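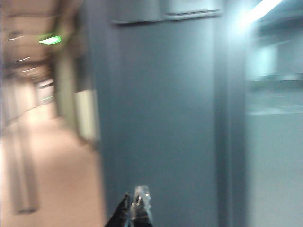
*Fig. 4 -- Corridor with blue-grey wall panel, ceiling lights and exit sign*

## 4. Corridor and wall panels: cleaning and upkeep

This section covers the shared corridors at Palmont, including the floor, the painted wall panels, the doors and recesses, and the fittings at ceiling height. Rooms are dealt with in section 5. Read 4.1 before you bring any equipment out of the store.

### 4.1 Before you start

1. Check the corridor diary for deliveries or visitors. If a delivery is booked, do the walls first and leave the floor until it has gone through.
2. Put a wet floor sign at each end of the stretch you are working on.
3. Set out the Niltum bucket with two compartments, one for clean solution and one for rinsing.
4. Keep the trolley against one wall. It must never stand in front of a door or under the exit sign.

**Caution:** The corridor is an escape route. Nothing may be left in it when you go for a break, and that includes the trolley, the signs' carry bag and any rolled mats.

### 4.2 Wall panels

The large blue-grey panels have a smooth matt surface. Matt paint marks easily if it is rubbed hard, and a shiny patch can't be cleaned off afterwards.

1. Dust the panel from top to bottom with a dry Fatex cloth. Go right down to the floor.
2. Mix 10 ml of Karam neutral cleaner into each litre of lukewarm water.
3. Wring the cloth until it no longer drips.
4. Wipe in long, straight strokes, overlapping each one slightly.
5. At a corner, finish one face before you turn on to the next. Corners pick up most of the scuffs, so use a fresh side of the cloth there.
6. Go over the panel again with plain water and let it dry in the air.

For a black heel mark or a trolley scuff, hold the damp cloth on it for a minute and then wipe lightly. If it is still there after two tries, leave it and write it in the book. Touch-up paint is kept under code 1378 -- please don't use the tins without a code on the lid, as they were mixed for the old stairwell and dry a different shade.

**Note:** No cream cleaners, scouring pads or melamine sponges on the panels.

### 4.3 Housings and other high fittings

Some panels have a grey housing mounted high up. Dust gathers along its lower edge and falls on to the wall when it is disturbed, so the housing is done before the panel below it.

1. Use the extending duster from floor level. Ladders are only for maintenance staff.
2. Run the duster along the lower edge, then up the front.
3. Do not spray anything upwards, and do not push the duster into gaps or joins.

If a housing moves when touched, stop and report it.

### 4.4 Ceiling lights and exit sign

The lights are dusted once a month with a dry duster, switched off and cool. Work from the far end back towards the trolley.

The green exit sign stays lit at all times. Dust it dry and gently, and don't hang anything from it or near it. At Christmas this has been a problem, so decorations now stop a full metre short on either side.

**Caution:** An exit sign that is dim, flickering or out must be reported the same day. Ring extension 405. Do not leave it for the weekly list.

### 4.5 Doors and recesses

1. Wipe the face of each door with the same solution as the walls.
2. Wipe the edge of the door and the frame, paying attention to the height where hands push.
3. Clear the bottom corners of each recess with the small brush before the floor is mopped.
4. Dry any metal parts with a clean cloth.

Pale doors show drips. Check them from the side once they are dry.

### 4.6 Floor

1. Sweep or vacuum the whole length, edges first.
2. Mop one half of the width and leave the other half dry for people to walk on.
3. When the first half is dry, swap over.
4. Change the water when it looks grey, and always before starting the second half.

A light floor throws back a lot of glare and streaks can be hard to spot when you stand facing the brightest end. Turn round and look back along it before you put the mop away.

### 4.7 Finishing off

Take in the signs only when the floor is dry to the touch. Rinse the cloths, hang them in the store and sign the sheet on the door. Scuffs, loose fittings and chipped corners go in the repairs book, with the nearest room number.

Section checked by Hussam Matar, Saturday, February 7, 2026. Next check due in October.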